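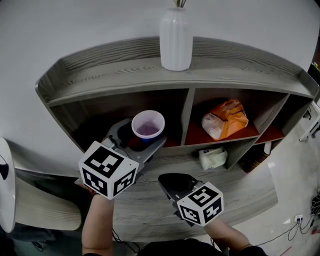
Gray shelf with a vase of dried stems on top and a cup in the left cubby.

How to calibrate a running foot pod (and stop arguing with your treadmill)

I put off calibrating my Gernovar foot pod for most of a winter. It clipped on, it gave me a pace, the pace looked flattering, and I was happy! Then I ran a race with mile markers and found out how generous my little pod had been. So if you've got one of these on your laces and you've never touched the calibration screen, set aside one easy morning and let's fix it.

I'm using the Gernovar with the Mansour app, but the menus on other pods are pretty similar. You'll need the pod, your phone, the shoes you really train in and a track. Mine is the public one at Emcombe, which opens early and is mostly walkers before 7 a.m.

Before you leave the house

Charge the pod to at least 80 percent. Mine gets a bit flaky near the bottom of the battery, and I once lost a whole session to it. Then open the app, go to Devices and check for an update. You want firmware 2 or later, as the old one rounds the calibration number and you'll never get it quite right.

Clip the pod low on the laces, flat against the tongue, and tug on it. If it wiggles, move it down one row or tighten your laces. Wherever you put it, remember the spot – I marked mine with a dot of nail polish on the lace.

Turn off GPS for the activity. This one is easy to miss (I missed it twice). With GPS on, the app quietly uses your phone for distance and you end up calibrating nothing.

The run itself

Warm up for ten minutes or so with the pod on but not recording. Then find the 1000 meter start. On a standard track that's two and a half laps in lane one, so you begin on the opposite side from the finish line. Stay in lane one the whole way. If somebody's walking in it, let them go and start again once they're clear, because swinging out around people adds distance.

Press start as you cross your mark and run at your normal easy pace. Don't race it. A pod works from how your foot moves, so it learns best from the kind of running you do most. Press stop right at the line, then walk it off and write down the distance on the screen before you save anything.

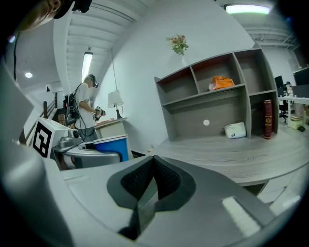 My first try came out at 3261 feet, and a real kilometer is 3281, so the pod was reading 20 feet short on the easy stuff. That surprised me, given how it flattered me in the race, but it had been reading long at faster paces. More on that in a minute.

Doing the math

Divide the real distance by the distance the pod gave you. For me that was 3281 divided by 3261, or 1.006. In the Mansour app, go to Devices, then Foot Pod, then Calibration Factor, and type it in. If there's already a number there other than 1.000, multiply your result by the old number first and enter that instead.

Save, wait for the pod to blink, and run the same distance again. I like to be within a few feet. If the second run is way off, check the clip before you go blaming the math!

If you run at very different speeds

My friend Hwa-young Yeon does a lot of intervals, and she keeps two profiles, one for easy days and one for fast days. I copied her and it sorted out my race pace problem. Just repeat the whole thing at the faster effort and save it under a new name. An old Prokon pod I had before only allowed one profile, so look for that feature if you're shopping.

For treadmills, use the easy profile and leave the belt's number alone. They won't match perfectly. I go with the pod.

Redo the calibration when you change shoes or move the clip. I check mine again in December, when I switch to my heavier pair.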